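The Kitchen That Lives on a Server

Ebony Ellery has opened the same cabinet door more times than she cares to remember, and she has never once touched it. The door exists only in software, in a simulated kitchen that her small team at Drokivlow built so their planning code would have somewhere safe to make its mistakes.

The planner is called Rosser, and its job sounds simple enough until you sit down and think about it. Given a handle, it has to pick a path for the arm, bring the gripper in with its fingers open, and leave room for the door to swing. Ellery likes to watch all of this from the wrist view - the hand's own view of the world - and after an afternoon beside her I could see why. Everything looks strange from down there, and a cupboard you would know at a glance becomes a puzzle of edges and shadow.

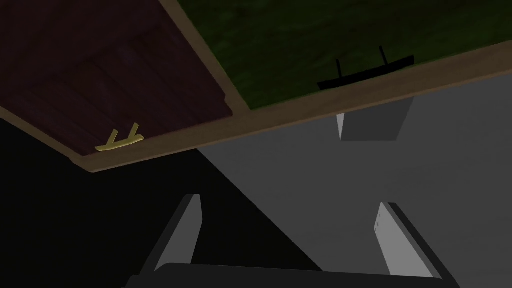
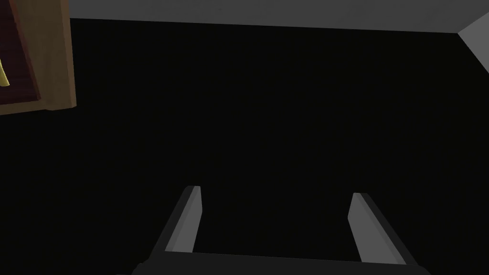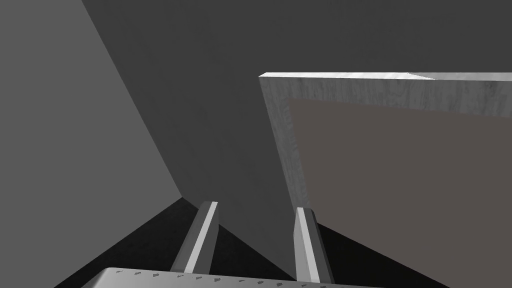 Wrist views from the simulated kitchen, with the gripper open in all three.

Teaching It to Doubt

Cledwyn Hopkin looks after the perception side, and he is a patient explainer, the sort who will happily draw you a second diagram if the first one didn't take. His code guesses where a surface ends and passes that guess along to Rosser, together with a score for how sure it is. When the score drops, the arm backs off and looks again from another angle. Until October it would simply press on, and Hopkin still winces a little when he talks about it.

The team now runs 20 kitchens overnight, each with its own colors and lighting, and over coffee the next morning they replay the 12 worst attempts. It's slow going, and Ellery told me she wouldn't want to hurry it. She was already pulling up the next replay as I hunted for my coat.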